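Picking a grasp point on a crumpled towel

Step 3 of the Clamell folding tutorial. You should already have the arm calibrated and the Toom planner running.

1. Drop the towel on the table from 40 cm. Don't smooth it out.
2. Capture one depth image and run the ridge finder. It returns up to 32 candidate points, sorted by height and by how sharply the cloth curves.
3. Throw out any candidate on a flat layer. The fingers slide on flat cloth and close on nothing.
4. Turn the wrist so the fingers close across the fold.
5. Lower until the force reading changes, then close at 55 percent speed.

We trained the scoring network on 2,908 grasps, all on terry cloth. If you use thin cotton, collect your own set, or expect the network to pick folds that are too shallow. A label or hem near the fold can also pull the score up, so check the top candidate by eye for the first few runs.

If the grasp fails, go back to step 2 with a new depth image. The old one is no good once the fingers have touched the cloth. Lifting and finding the corners are covered in step 4.
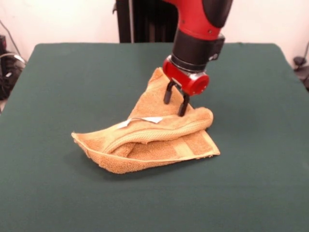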